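Maintenance of the Two-Arm Cell
Project report, Greltach lab
Soo-ah Cha, Ju-won Do, Elvira Huanca

3. Upkeep during the term

Our group took over the cell in May. The earlier group left a notebook but no schedule, so we wrote one. It has 9 checks, done before the first run of the day. Most of them are quick: shoulder bolts, gripper fingers, cable slack at the wrist, screws along the front rail.

The left arm gave us the most trouble. It lost its zero position twice, and both times the fault was a connector that had worked itself out of the board. Yaroslav Dovhaniuk showed us how to tie the wires back so the arm does not pull on them – the fix held for 654 cycles, when we stopped counting.

We also changed how the table is laid out for the charging task. The tablet goes at the back and the phones go closer to the front, with their white cables on the table. 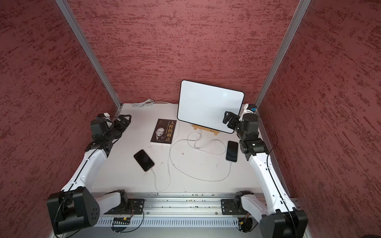
Gripper alignment is checked after every 100 cycles. If the fingers do not meet evenly, the arm is powered down and the wrist screws are tightened by hand. Anything else is written in the notebook and left for Sang-wook Yook.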